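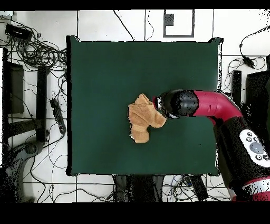
살림 게시판 > 세탁/정리
수건 반듯하게 개는 거, 다들 어디부터 잡으세요?

작성자: 보리차두잔
2023-11-26

제목 그대로예요. 건조기에서 꺼낸 수건이 늘 한 덩어리로 뭉쳐 있잖아요. 저는 그걸 그냥 가운데쯤 집어서 탈탈 털고 반 접고 또 반 접는데, 개고 나면 꼭 한쪽이 삐죽 나와요. 선반에 쌓아 두면 탑이 점점 기울어서 아침마다 하나씩 무너집니다ㅠㅠ
얼마 전에 Sandeo 수건으로 싹 바꿨거든요. 한 장에 4,000원 할 때 쟁였는데 도톰해서 좋긴 한데 두꺼운 만큼 접은 티가 더 나네요. 모서리부터 찾는 게 맞는지, 아니면 그냥 펼쳐 놓고 손으로 쓸어서 펴는 게 빠른지 궁금해요.

ㄴ 찐옥수수
모서리요 무조건 모서리. 뭉친 상태에서 아무 데나 잡고 털면 결국 대각선으로 늘어져요. 모서리 하나 잡고, 짧은 변 따라 손가락으로 쭉 훑어서 옆 모서리 찾고, 그 상태로 한 번 털면 끝이에요.

ㄴ 느린세탁소
저는 반대 의견이요. 공중에서 터는 거 먼지만 날리고 어깨 아파요. 식탁에 툭 던져 놓고 대충 펼친 다음에 접힌 귀퉁이만 들어서 바깥으로 빼주면 됩니다. 수건 30장씩 개 보세요, 팔 들고 하는 방법은 절대 못 버팁니다.

ㄴ 보리차두잔 (글쓴이)
오 바닥파도 계시네요. 저희 집 식탁이 좁아서 큰 타월은 늘 밖으로 늘어지는데 그래도 되나요?

ㄴ 느린세탁소
좀 늘어져도 괜찮아요. 무늬 띠(평평하게 짜인 줄 있죠?) 그게 양쪽에 있으면 그걸 기준선으로 삼으세요. 띠끼리 나란해지면 나머지는 거의 맞아 있어요.
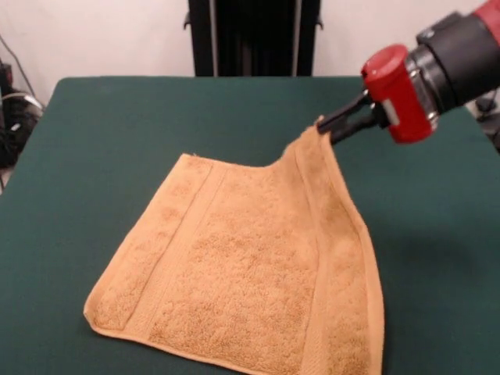
귀퉁이 하나만 살짝 들어 올린 모습. 양쪽에 띠가 보여요

ㄴ 찐옥수수
띠를 기준으로 보는 건 인정이요. 근데 띠 부분이 세탁하면 줄어들어서 우는 수건도 많지 않아요? 저희 집 오래된 것들은 띠 쪽만 쪼글쪼글해서 거기 맞추면 오히려 삐뚤어져요.

ㄴ 구월이네
윗분 말씀 공감해요. 저도 띠 쪼그라든 수건이 한가득이라 그냥 테두리 박음질 선 보고 맞춰요. 그리고 색은 짙은 데 깔고 개는 게 편하더라고요! 저는 누런 수건이 많은데 베이지색 이불 위에서 개면 끝이 어딘지 눈에 안 들어와서 초록색 담요 하나 깔아 놓고 해요. 별거 아닌데 은근 빨라요ㅎㅎ

ㄴ 781호입니다
다들 너무 열심히 사시는 거 아닌가요... 저는 안 접고 돌돌 말아서 바구니에 세워 꽂습니다. 삐뚤어도 말면 티 안 나요.

ㄴ 느린세탁소
말면 부피가 너무 커지던데요. 도톰한 수건은 선반에 몇 장 안 들어가요. 그리고 말 때도 처음에 펴는 건 똑같이 해야 합니다. 덜 펴고 말면 한쪽 끝이 나팔처럼 벌어져요.

ㄴ 781호입니다
나팔 상태로 잘 쓰고 있습니다만ㅋㅋㅋ

ㄴ 찐옥수수
ㅋㅋㅋㅋ 나팔 수건

ㄴ 구월이네
참 글쓴님, 올이 삐져나온 데 있으면 갤 때 잡아당기지 말고 가위로 자르세요. 저 그거 당겼다가 Clornell 수건 두 장을 보냈어요. 줄줄이 풀리는데 진짜 순식간이에요.

ㄴ 보리차두잔 (글쓴이)
헉 저 어제 하나 당겼는데요?? 지금 가서 보고 올게요
(잠시 후) 아직 멀쩡해요. 가위로 잘랐습니다!
그리고 방금 열 장쯤 두 방법 다 해봤어요. 작은 세면 수건은 찐옥수수님 방법이 빠르고, 목욕 타월은 느린세탁소님처럼 눕혀 놓고 귀퉁이만 들어서 펴는 게 훨씬 낫네요. 들고 하면 너무 길어서 바닥에 끌려요.

ㄴ 찐옥수수
목욕 타월은 저도 키가 안 돼서 할 말이 없네요. 그래도 세면 수건은 제가 이긴 걸로 할게요.

ㄴ 느린세탁소
세면 수건도 눕혀서 하면 안 힘들다니까요. 저는 끝까지 식탁입니다.

ㄴ 꼬마단추
지나가다 질문이요. 섬유유연제 쓰시는 분들은 수건이 미끄러워서 더 안 맞지 않나요? Soomro 쓰다가 끊었더니 뻣뻣한 대신 각은 잘 잡히던데 기분 탓인가 해서요.

ㄴ 구월이네
저도 안 써요. 대신 건조기에서 꺼내자마자 개요. 식을 때까지 뭉쳐 두면 주름이 그대로 남더라고요.

ㄴ 보리차두잔 (글쓴이)
아... 저는 보통 다음 날 개는데요. 오늘 저녁 빨래는 바로 꺼내서 해볼게요. 다들 감사해요!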